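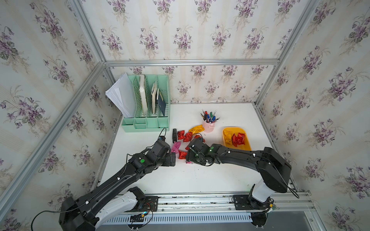
Hilonix Conformal Coating: Frequently Asked Questions

Print this page | E-mail this page

Which coating should I choose for my boards?
For most indoor products the acrylic type is enough. If the board will work near fuel or solvents, please ask us for urethane.

Must the boards be cleaned before coating?
Yes. Flux residue under the coating can lift it later. We wash every lot, also when the flux is of the no-clean type.

How do I mark the areas to keep free?
Send one drawing with connectors, test points and switches marked in red. Leave 2 mm between these parts and the coated area, if the layout permits.

Is there a minimum order?
No minimum for samples. For series work it is 200 boards per lot.

Can a coated board be repaired?
Acrylic can be removed locally with solvent. For urethane it takes more time, and we quote it separately.

Who answers technical questions?
Please write to Honeylyn Macaraeg, process support.

Contact | © Hilonix | Back to top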